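Why Do Birds Fly South? (And Why Some of Them Come Here Instead!)

Look up on a chilly morning in fall and you might hear honking before you see anything. Then over the rooftops comes a big wobbly V of geese, all calling to each other. Where are they going? And how on earth do they know the way?

Moving from one home to another as the seasons change is called migration. Lots of animals do it, but birds are the champions. Some small birds cross whole oceans without stopping for a single snack!

So why leave?

Lots of people think birds leave because they get cold. Feathers are very warm, though, so the bigger problem is usually food. Insects get hard to find in winter. Ponds freeze over, so ducks can't reach the juicy weeds at the bottom. If your dinner disappeared every November, you'd probably move too.

In spring the birds fly back again. The days up north are long and full of bugs, and there is plenty of room to build a nest and raise hungry chicks.
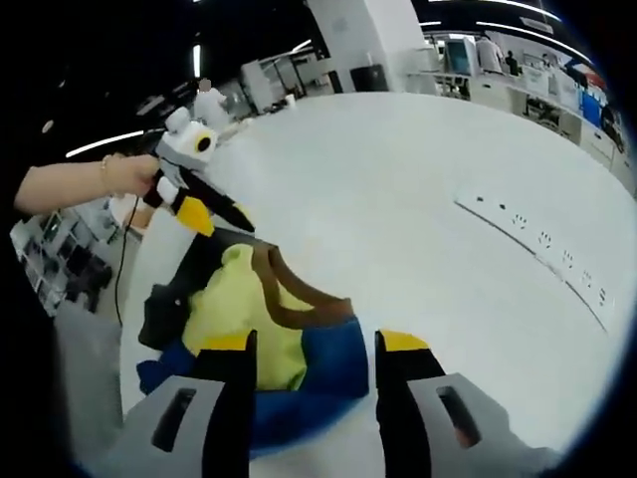
Birds have to get ready for a trip, the same way you do before a vacation. You might stuff a bag until it bulges, but a bird packs its lunch inside its own body. It eats and eats and eats until it has a thick layer of fat under its skin, and that fat is its fuel. Some little songbirds nearly double their weight before they go! If you want to act this out at home, get something soft and squashy in bright colors, like the yellow-green and blue one on the white table, and pretend it's a very plump bird. Now try running across the yard with it under your sweater. Flying with all that fat on board is hard work, but without it the bird would run out of energy halfway.

Many birds grow fresh feathers before they leave, too. Old feathers get ragged, and ragged feathers are no good for a long flight.

How do they find the way?

Scientists are still working on this one, and that's what makes it so exciting. Here are some of the clues birds use:

The sun. Birds that fly in the daytime can tell direction from where the sun is in the sky.

The stars. Many small birds travel at night – yes, while you're asleep! – and they learn the pattern of the stars when they are young.

The Earth itself. Our planet acts like a giant magnet, and birds can sense it. It's like having a compass built into your head.

Landmarks. Rivers, coastlines and mountains make great signposts.

Young geese and cranes learn the route by following their parents. But a young cuckoo never even meets its parents, and it still finds its way to Africa all alone. Wow!
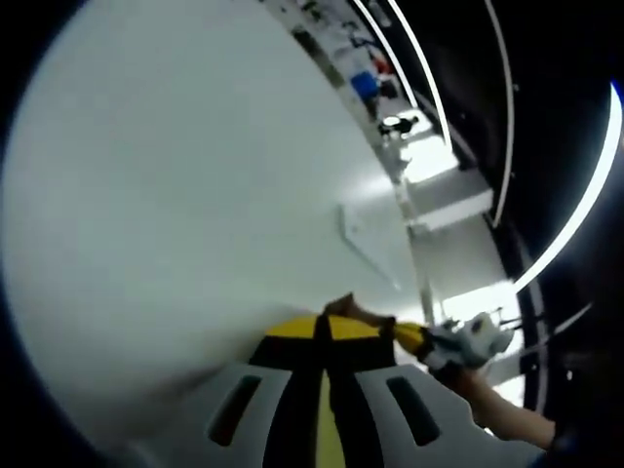
Smooth, pale and curved. Could you draw a bird starting with a shape like this?

Pit stops

Even a champion flier needs a rest. A good stopping place has water, food and somewhere safe to sleep. Marshes are some of the best. At Drolholm Marsh the mud looks like nothing but mud, but it's packed with worms, snails and tiny shrimps. Sandpipers poke their long beaks in and pull them out like noodles.

The lake at Kneath is different. It's deep, so it's slow to freeze, and diving ducks love it. For them, this is the south! They come down from the Arctic in October and stay until spring. Last winter there were 41 goldeneyes on the lake in one afternoon, bobbing up and down like bath toys. You look at one, it vanishes, and then it pops up somewhere completely different.

That V in the sky

When a goose flaps, the air behind its wingtips swirls upward. The next goose can ride on that swirl and save energy. The bird at the front gets no help at all, so geese take turns being leader. When one is tired it drops back and another moves up.

Be a migration watcher!

You don't need fancy equipment. Bring a warm hat, a notebook and a pencil. Binoculars are nice if somebody can lend you a pair. Go with a grown-up to a pond, a beach or a park, and sit still for around 30 minutes. The first few minutes can feel very long! Then the birds forget about you and things start happening.

Write down:

What you saw (a drawing is fine if you don't know the name)
What it was doing
Which way it was going

Go back to the same spot 2 or 3 times over the fall and check your notes. Which birds have gone? Is anybody new?

If you live near Drusgate, try the path by the old harbor wall early in the morning. The geese come in low over the water there, and they are LOUD.

Words to know

Migration: moving from one place to another when the seasons change.
Flock: a group of birds.
Molt: to drop old feathers and grow new ones.
Wader: a bird that feeds in shallow water or mud, often with long legs.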